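When Kanokwan Suksawat saw the bus stop poster for the first time, she was on her way to the dentist. It showed a woman alone at a dinner table, with a full bowl in front of her and the words "Finally, he is working late." The poster was for Flamitz, a brand of instant soup, and her own agency had made it.

"I knew the line, of course, but I had seen it only on my screen," she says. "On the street it was much bigger, and a little bit more cruel."

Suksawat is the creative director at Vachon, an office of 12 people above a shoe repair shop. The Flamitz campaign started in August and ran for six weeks. In this time the company received 2051 complaints, most of them by email. Some people wrote that the ad made fun of marriage. Others were sure that the husband was having an affair.

"I did not think about an affair even once," she says. "For me she is happy because she can eat her soup in silence. My mother was like this."

Did she read the complaints? "All of them, in the evenings. One man wrote three pages about his wife's cooking. I wanted to answer him, but the client did not allow it."
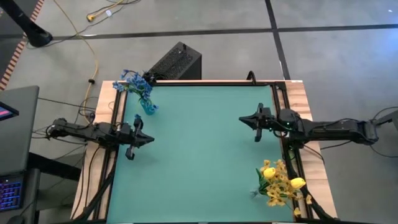
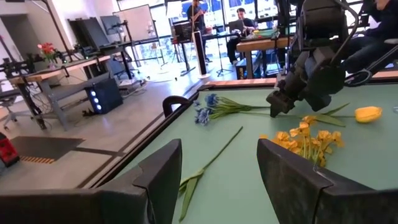 ADVERTISING & MEDIA

The second person I spoke with was Paweena Chuensuk, who wrote the line. She was new at Vachon then and had come from Rinden, where she wrote texts for catalogs.

"The first version was longer," Chuensuk says. "It explained that he will come home at nine and that there is soup for him too. Kanokwan crossed out everything after the word 'late.' I was angry for one day."

I asked if she would put the second sentence back now. She thought about it for some time. "In the radio spot, maybe yes. On a poster you cannot read so much when the bus is coming."

Flamitz kept the posters up until the end, but the radio spot was changed after the second week. In the new version the husband speaks. He asks if there is any soup left, and the woman says no. Suksawat tells me that this version got complaints also, though fewer.

Both women are working now on a spring campaign for Flendness, a hand cream. There is no husband in it so far.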